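Home Docs Guides Downloads Forum

Search the docs... Go

Adding keep-out boxes for a two-arm tabletop cell in Priltero

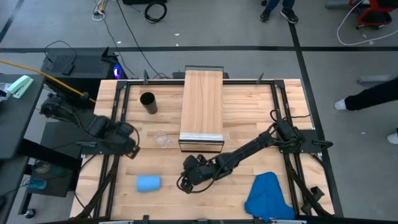 The planner only avoids geometry it has been told about. Anything bolted down or too big to move goes into the static scene file, and everything else is left to perception.

1. Open cell.yaml and set the origin at the center of the tabletop, z up.

2. Add the table as a single box. Include the rails in its footprint.

3. Add the long wooden box as a second keep-out and pad it by 14 mm on each side. Do not model the inside.

4. Leave cups and cloth out. Static entries for movable objects cause false rejections once they shift. Clear cups are often missing from depth data, so set their poses by hand.

5. Turn on arm-to-arm checking. It is off by default.

6. Reload and run:

priltero check --pairs all --samples 300

A sample that fails at the home pose usually means the mounting plates are colliding with the table box. Add those pairs to allow_contact and run the check again.

Planning timeout is 6 s per arm. Raise it only after the check passes.

Related guides
Hand-eye calibration with Fotico
Exporting joint logs to Elari
Gripper speed limits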